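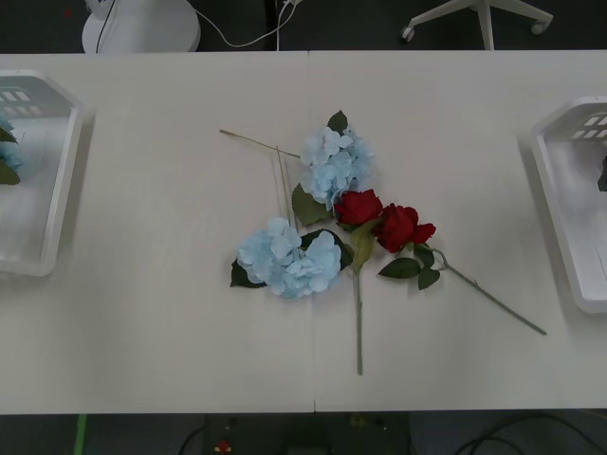 4.2 What people do with a pile of fake flowers

I'll admit I thought this would be the dull part of the study. We had already asked people to arrange artificial flowers in a vase (Section 4.1), and sorting them on a bare white table sounded like a warm-up. It turned into my favorite part of the whole thing!

The setup was simple. Blue hydrangeas and red roses went down on the table, and people told us how they would put them away. We gave no rule about color or kind, and we didn't say which end of a stem should go first. Everyone got 90 seconds to look before they said a word, and most of them spent it frowning at the leaves.

Roses were easy. A rose has one tight head and a long stem, so people talked about it as one thing with a handle. Hydrangeas got much messier descriptions. Some of our people called the whole stem "a flower," some called each puffy head a flower, and a few switched back and forth in the same sentence (I do this too, I checked the recordings).

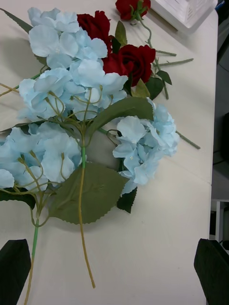
That wobble in naming matters when we code the answers. If "take the blue one" can mean a single head or the entire branch, then two raters will score it differently, and ours did. We ended up with 3 codes for hydrangeas - head, branch, and unclear - and went back through all 2,074 remarks in the Katene set with them. It took most of May and a lot of coffee.

The leaves gave us trouble of their own. In the Plovix word list a leaf counts as part of the stem, but people kept treating leaves as something in the way, a thing to be smoothed or tucked under before the real job started.
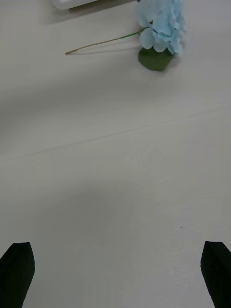

Distance changed the talk as well. With flowers in a heap, people went on about tangles and what was lying on top of what. Once a bloom was off by itself they got very short - "blue, done" - and moved on to where it should end up. I had expected them to say more about a lone flower, with nothing else competing for their attention, so I was wrong there.

Color won out over everything else when it came to putting away. Given 2 trays, nearly everybody wanted blue in one and red in the other, and they often said it as if we had asked for it.

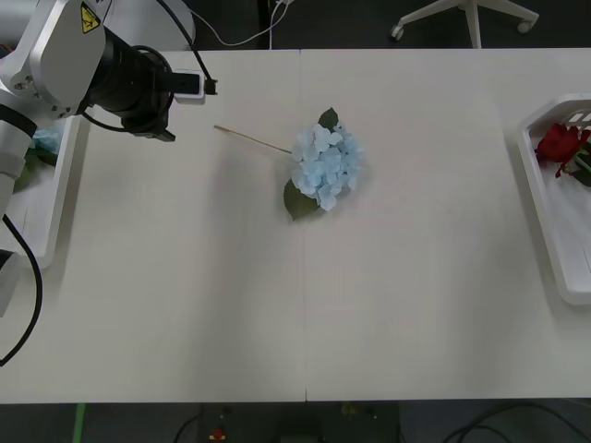
Ekano, reading an early draft, objected that color and kind are the same thing in our set, and that a person who says "blue over there" may simply mean "hydrangeas over there." Fair point, and we can't pull the two apart with these flowers. A white rose or a red hydrangea would have settled it, and we plan to add both in the Tolla follow-up.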